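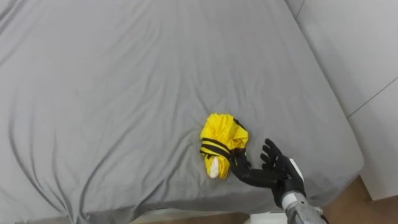 Rouler et sangler un vêtement de pluie

22 mai 2023
Par Milan Segers

Un imperméable ou un poncho léger se range mieux roulé que plié : le volume diminue et le tissu ne garde pas d'arête nette aux mêmes endroits. Le lit, garni de son drap-housse, fournit un plan de travail de bonne hauteur.

1. Sécher. Suspendre le vêtement ouvert, manches retournées, jusqu'à séchage complet des coutures. Un enduit enfermé humide finit par se décoller.

2. Étaler. Poser le vêtement à plat, fermeture tirée, capuche rabattue vers l'intérieur. Lisser du centre vers les bords pour chasser l'air.

3. Plier en long. Ramener les côtés vers le milieu jusqu'à une bande de quelque 80 cm sur 20. Les manches restent dans la bande.

4. Rouler. Partir du bas et remonter vers le col, en appuyant de l'avant-bras à chaque tour. L'air s'échappe par le haut - ne pas fermer cette extrémité trop tôt.

5. Sangler. Passer deux bandes élastiques noires autour du milieu du rouleau, parallèles. Le tissu jaune gonfle de part et d'autre du serrage ; ce gonflement est normal et ne demande pas de tour supplémentaire. Rentrer les bouts de doublure ou d'étiquette qui dépassent.

Stockage : à l'abri du soleil, sans charge posée dessus. Dérouler en septembre, aérer 2 heures, puis rouler de nouveau en décalant les plis. Un élastique qui ne reprend plus sa longueur se remplace.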